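Ticket 376 - Tape lifting / paper tearing on big table
Opened by: Lamisi Korletey
Site: Flurside, back room
Opened: 2 July 2019
Priority: normal (pls bump if you can)

Problem: blue tape on the grid table won't stay down. Lifts at the crossings, and if you pull it to redo a line the top layer of kraft comes up with it. Plates catch on the lifted bits when you slide them. Also the paper has a bubble down the long side. Need this sorted before the next plate layout, we have the three round ones to place and then the bowls.

Tried so far:
- pressed tape down w/ back of a spoon. held for an hour maybe
- new roll, same brand (Nilel). same thing
- wiped paper with dry cloth first. no change

Reply, Ayuba Atinga
Which side of the kraft is up? One side is shinier, tape hates it. Also is the paper fixed at the edges or just laid on? Send a picture of how it looks with the plates on.

Reply, Lamisi Korletey
No idea which side, Adwoa put it down in March. Edges are taped underneath I think. Picture attached, plates are where the layout sheet wants them.
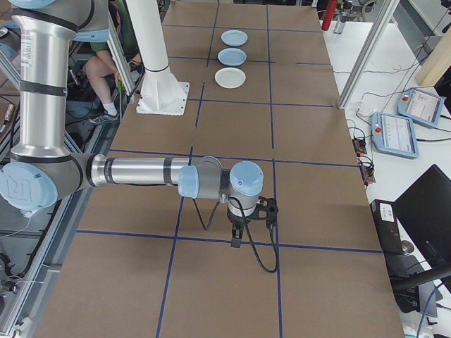
Grid table with plates out, two pale blue, white one nearest

White plate is the one that keeps snagging, the line just below it is one of the bad ones.

Reply, Adwoa Aryee
Shiny side up, sorry. Roll was curled the other way and I just went with it. Theres 5 m left on the old roll, should be enough for one more cover.

Reply, Ayuba Atinga
OK so recover it. Steps:
1. Plates off, stack them on the shelf not the floor
2. Measure cells before you peel anything!! write it down
3. Old paper off, wipe table, let it dry
4. New paper dull side up, pull tight from the middle out, tape the underside
5. Long lines first, then the short ones. Don't stretch the tape, it creeps back and thats what opens the crossings
6. Leave overnight before sliding anything on it

Cut around the pedestal base, don't try to tuck under it. Bolts stay in.

Reply, Lamisi Korletey
Done thru step 5. Ran out of tape on the last short line, finished it with Camik tape from the drawer, slightly diffrent blue. Does that matter?

Reply, Ayuba Atinga
Not to me. Ask Augustina, its her layout.

Reply, Augustina Fiadzo
Fine. Same width?

Reply, Lamisi Korletey
Same width. Plates back on this morning, slid the white one across four lines, no snag. One corner by the pedestal still a bit puffy, pressed it down, will watch it.

Status: pending, leave open till the bowls are done
Related: 211 (tape reorder)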